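"They send you a letter and that's your lot"

I met Keir Gunn in the café at Gromunbridge bus station, which he'd picked because his inhaler now comes from a warehouse 30 miles off and the van drops parcels next door. He bought the teas, and I got the cake!

Keir's health plan is run by Nisbet, and in March it told him his repeat prescriptions had to come through Zelach, its own postal service. "I'd used Bollier on the high street for 20 years," he said. "Now if I walk in there I pay full whack."

So had he rung them? Of course he had. "I was on hold so long I made a lasagne," he said, and then he went off on one about the hold music (pan pipes, apparently).

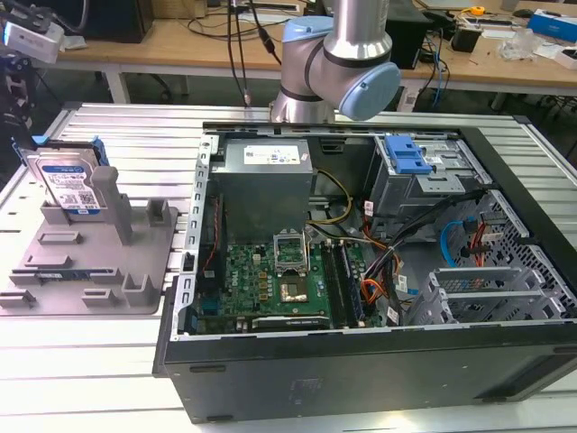
A desktop tower on its side with the cover off.

Finlay Rennie, who owns Bollier, joined us once he'd shut for lunch. He reckons he has lost 600 prescriptions a month to the post. "I can live with people leaving me for a better price," he told me. "These people didn't leave. They were moved."

I asked what he'd like to see happen, and he was quick – let patients choose, and pay every chemist the same fee. More than 1,000 people have signed the petition on his counter.

Keir has signed it too. He had to get going then, as the parcel desk shuts at two and he was down to his last few puffs.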